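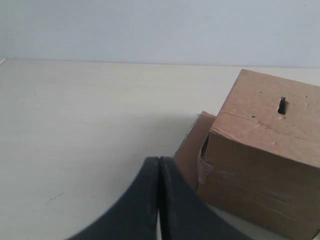 The box had come to Aoife Ó Flaithearta with the flat, in the sense that the last tenant had left it on the table and the agent had listed the place as part furnished.

She didn't open it the first night. It was brown and scuffed and it had a slit in the top, which gave it the air of something that expected a donation. On the second night she posted a bus ticket through the slit to see what would happen. Nothing did. She posted the receipt for the curtains and felt slightly better about the curtains.

By July it had taken a parking fine, four letters from Pledham Water and a birthday card from her brother-in-law in Stivari, who had spelt her name as though falling down stairs. Her mother rang to ask if she was getting on top of things.

"It's all been filed," said Aoife.

Then the agent wrote to say that the previous tenant, a Mr Lại, would like his box back. He would be round at 4. He was a small, neat man in a good grey coat and he looked at the box on the table the way people look at a dog they've left in kennels.

"Has it been any trouble?" he said.

"None. I've been putting things in it."

"Bills?"

"Mostly."

He nodded. He had put in a summons himself, he said, and 500 dollars' worth of library fines, and a letter from a woman in Sodow that he'd never quite had the colour in his cheeks to answer. He put one hand on the lid and left it there.

"We could open it," said Aoife.

They both thought about that for a while. She put the kettle on.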